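Ticket 363 - Tumble dryer stops mid-cycle
Site: Skarkwood guest house
Opened by: Jozef Declercq
Date: Thursday, January 16, 2025
Status: Waiting for part

Problem reported
The dryer on the ground floor cuts out after nine minutes and shows the filter light. The filter was cleaned twice and the light came back both times. Bedding is fine on the line in August but we can't manage without the dryer now.

Checks so far
1. Plug and socket tested with a lamp - both fine.
2. Hose taken off the wall and cleared. Plenty of fluff near the bend.
3. Ran a small load of blue cotton on low. Same fault. 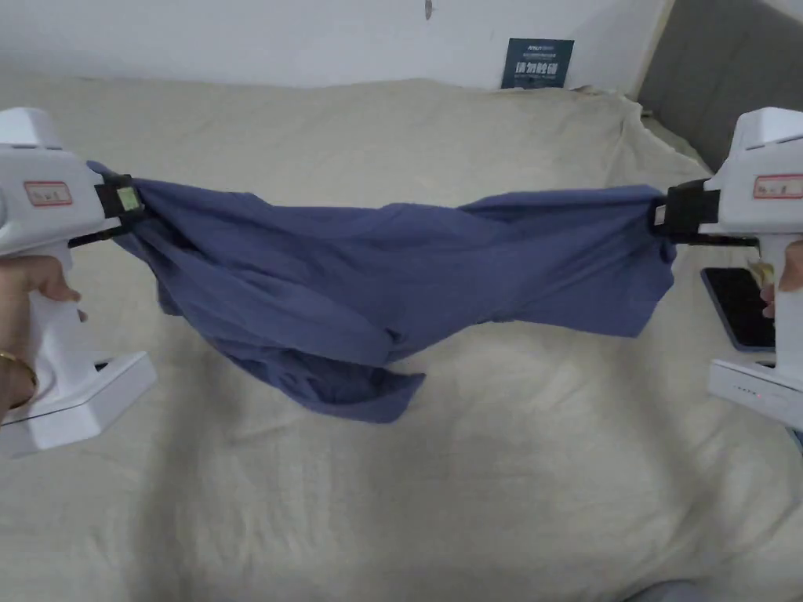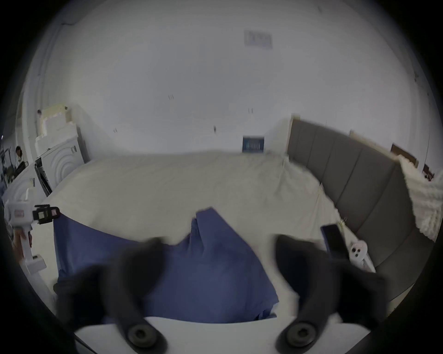
Blue cloth, over the bed.

4. Reset by holding Start with the door open. The light went off, then came back on the next run.

Reply from Gethin Appliances
Sounds like the airflow sensor. The machine has done over 3000 hours, so we would change the door seal as well. Both parts are coming from our Villesell store. Please leave it unplugged until we call.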